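Novevico Diddale Mobile Controller, Second Revision

The first Diddale was a decent phone grip with bad triggers. The second revision keeps the telescoping frame and replaces almost everything the player touches. I used it through most of November with a mid-size Android phone and an older tablet, mainly in racing games, a twin-stick shooter and two arena titles with native controller support.

Build and fit

The rails extend far enough for an eight-inch tablet, and the spring is stiffer than on the first model. A phone in a thin case fits. Anything with a thick bumper case has to come out of it, as the USB-C plug is still short. The plug now pivots a few degrees, and inserting the phone no longer feels like a risk to the port.

Weight is 200 grams without a phone. The grips are fuller at the bottom, and the seam that used to run under the middle finger has moved to the side.

Sticks and triggers

Both sticks use magnetic sensors. Out of the box the dead zone is set too wide, and small aiming corrections get lost. The Iveo companion app lets you reduce it in single steps. I settled on four for the left stick and three for the right, with no drift at either setting.

Triggers are analog with a physical stop switch on the back. In the long position they are smooth and work well for throttle control. In the short position they click, and the click is loud enough to annoy someone in the same room.

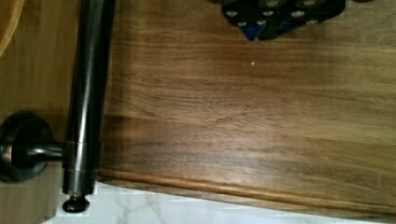
The d-pad is the weak part. Diagonals register when you roll your thumb from left to down, and in a fighting game this turned a fair share of crouching inputs into walking ones. A firmware update reduced the problem but did not remove it. The Hsieh grip I used before has a worse shell and a better d-pad.

Software

The Iveo app handles mapping, dead zones, firmware and a game launcher. The launcher can be turned off, and I turned it off. Touch mapping works offline once a profile is saved. The profile library lists 1,858 user layouts, many of them duplicates, and search only matches the exact game title. There is room for 20 profiles on the controller itself.

Power and latency

There is no battery. The controller draws from the phone, and pass-through charging works with the charger that came with mine. It slows down noticeably during long sessions – plan on the phone gaining little while a heavy game is running. I noticed no input delay over the wired connection. There is no Bluetooth mode.

Verdict

Good sticks, good triggers, average d-pad. Owners of the first model who play shooters or racing games should consider the upgrade. Fighting game players should try one before buying.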